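May
By our technology writer

The open day at Gultard began at 9 with instant coffee and a safety briefing, which seemed excessive for a robot that lives entirely inside a computer. We signed the form anyway. It ran to two pages and covered loss of limbs.

Gultard trains household robots in simulated houses before anyone lets them near a real one. The program is called Narnusix, and it has 183 homes on its books, all of them virtual and none of them, as far as I could tell, properly insulated. We were shown one with a sloping ceiling and a toilet at the end of the hall.

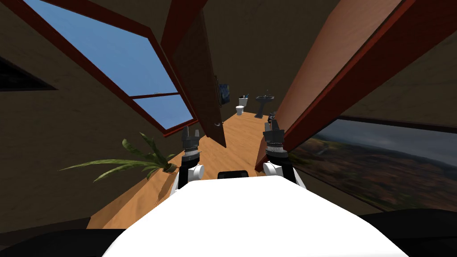
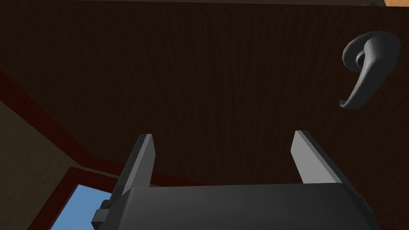 Kälin, watching from the second row, wanted to know why the thing needed a whole house to practise in when most people learn to open a cupboard with only the one cupboard. The engineer running the demonstration took this well. A robot that has met a single handle, she explained, will behave as though every handle on earth is that handle, and will go on pulling at the wrong spot until somebody switches it off. I have had housemates like this.

So it gets variety. Each task is run 800 times with the colours, the furniture and the light shuffled about, and a pass mark of 80 per cent earns it a go at the next task. The ones that fail go back overnight, when the power is cheaper.

By mid-morning we had moved on to Flirkedach, the test flat out the back, where the doors are real and so are the dents. Visitors were asked to stay behind the yellow tape. The kettle there is the third this year.

I asked what a robot like this might cost. The engineer said it was early days, and offered me a tote bag. There were 63 of us and they had ordered plenty.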